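Shared kitchen at Prumerholm reopens with new counter and sink

12 Jun 2022

The shared kitchen on the upper floor of the Prumerholm building is back in use after a refit of its wash-up area. The work covered the countertop, the wall tiling behind it, and the sink with its drainer. Tenants had been using the smaller kitchen by the loading entrance while the job was under way.

The old counter was a two-piece top with a joint close to the sink. Water got into the joint and the edge had swollen, and the building office had logged repeated complaints about it. The replacement is plain white with a smooth surface. The wall behind it is tiled in off-white rectangular tiles in a staggered pattern, with gray grout.

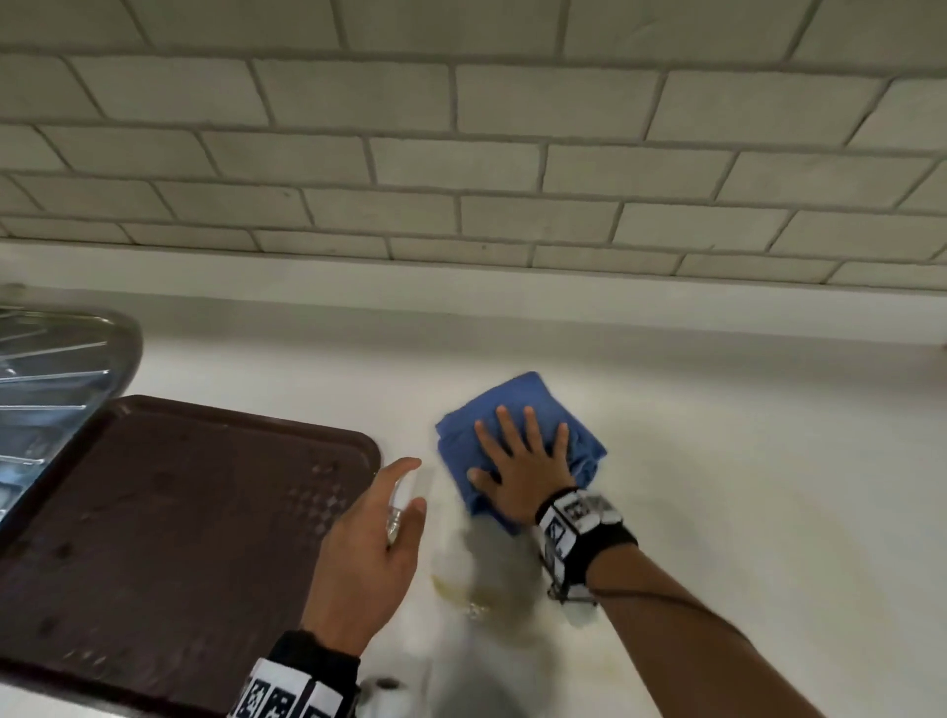 Grímur Frandsen, who manages the building for Verhoeven, said the grout color was picked for upkeep. White grout in the previous kitchen had stained within a year and was never brought back to its original shade. The joint between wall and counter was sealed last, and the kitchen stayed closed until the sealant had cured.

The sink is a stainless steel unit with a round bowl and a ridged drainer to its right, served by a single-lever mixer tap. The drainer takes cups and small plates. Larger items such as trays should be washed, dried and put away by the person who used them, according to the notice sent to tenants. Trays left on the counter were the most frequent complaint in the last tenant survey, which drew 90 replies.

The kitchen serves 200 people across the offices of the upper floor, and demand at the sink is highest in the half hour after lunch. There is no dishwasher. One was considered at the planning stage, but the existing drain run could not take it without opening the corridor floor. Frandsen said the question would be looked at again when the pipework is next due for replacement.

A wall sign by the sink carries the house rule.
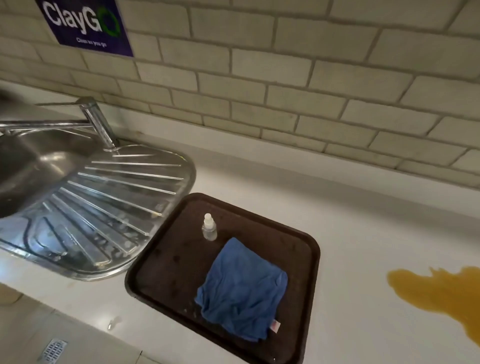

The "ClayGO" sign, with the line "Clean as you go", on the tiled wall by the sink.

Cleaning staff will continue to wipe down the counter and tap 3 times a day. Abrasive pads should be kept off the countertop. A mild detergent and a soft cloth are enough for everyday marks, and coffee should be wiped up the same day. Scale on the steel can be removed with diluted vinegar and then rinsed off with clean water.

The total cost of the refit was not given. The new tap was billed separately at 881 euros including fitting.

A similar refit is planned for the kitchen at Drirnstead, also managed by Verhoeven, with work due to begin in July. Tenants there will be told in advance which days the water will be shut off. Faults in the Prumerholm kitchen should be reported to the building office on the ground floor.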